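Home Automation & Workshop Forum > Robots > Can they do chores yet?

Thread: Two arms and a pillowcase. Are we there or not?

ziggy_belt
Posted 16 January 2021

I run the back end of a small guest house, 11 rooms, and laundry is what eats the day. Washing and drying are machines already. What's left is folding, bagging and putting pillows into cases, and that's all hands. My brother-in-law works in a packing plant and keeps telling me the arms they have there could do my pillowcases by next year. I say no chance. So, for people who follow this: can a pair of arms handle soft stuff yet, or only boxes?

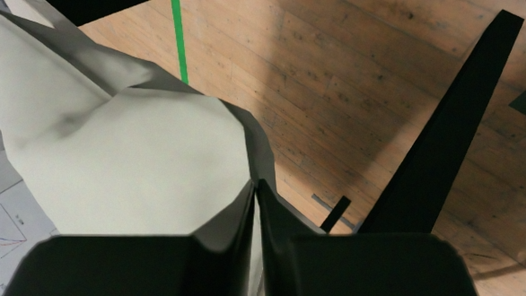
The trouble as I see it is grip. A box has sides. With cloth you get hold of one bit and the rest goes wherever it wants. I change 18 pillows on a normal turnover day and I couldn't tell you how I do it. I pinch, shake, shove and it's done.

hexkey500
Your brother-in-law is half right. The arms can do it. The program usually can't, or it can do it with one pillow and one case on one table. Change the case and you start over.

Also look at simulation before you say no chance. Most of the cloth work I read about gets tried in a simulated room first, since a simulated pillow costs nothing to drop.

Grirkon
Disagree with hexkey on "the arms can do it." I set up pick stations for a living. Two fingers are fine for a corner of fabric. Stuffing is different. You need to hold the mouth of the case open and push the pillow in with something, and that's three jobs for two hands. People cheat with their chin.

What I'd want to know from anyone selling this:

1. How it finds the open end of the case, and what it does if it picks up two layers together.

2. Whether one arm works the pillow while the other one keeps hold of the case.

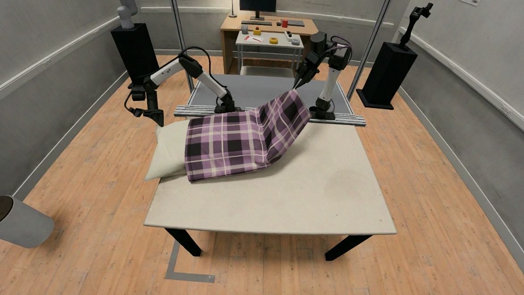

3. Who straightens the mess when it goes wrong. If the answer is "an operator," you have hired someone to watch a robot do pillows.

hexkey500
Number 3 applies to every machine in your plant too. We have a guy for the labeler.

Grirkon
Sure, and the labeler does 300 an hour between visits from the guy.

aparecida_s
Aparecida Seixas, I ran a hotel laundry until last August. We had a feeder and a flatwork folder for sheets and they were very good. A person still clipped the corners in. Pillowcases went through the ironer by hand feed and came out flat, then the housekeepers did the rest upstairs on the bed.

I would not put money in arms for this. For 11 rooms you could buy better cases — the envelope kind with the wide opening — and save more time than any robot would.

ziggy_belt
Wide opening is a good tip, thank you. Ours are the tight ones and they're miserable.

Goko
I'll take the other side. People said the same about vacuuming. Cloth is hard because it bends and covers things up, so half the time the camera in the wrist sees only fabric and the machine has to guess what's underneath. But that's a problem people are working on. Give it five years for a slow, decent pillow.

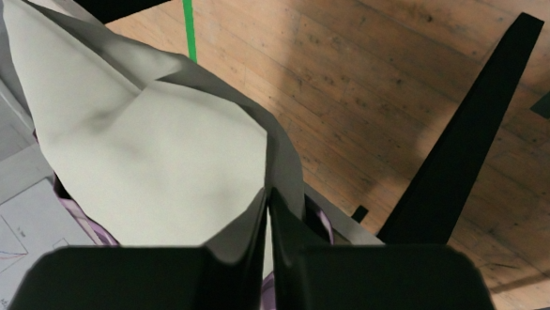 Off-white cloth at the fingertips, purple rim underneath.

Grirkon
Five years for slow and decent, I could agree to. By next year, no.

hexkey500
Slow is fine if it runs overnight. I'd let it take ten minutes a pillow.

aparecida_s
Overnight the pillows are on the beds with people on them.

ziggy_belt
Ha. Yes, turnover is between checkout and three o'clock, so slow doesn't help me. I'll tell him to ask again in five years. Does anyone have a brand for the envelope cases? Bulk, white, has to survive hot washes.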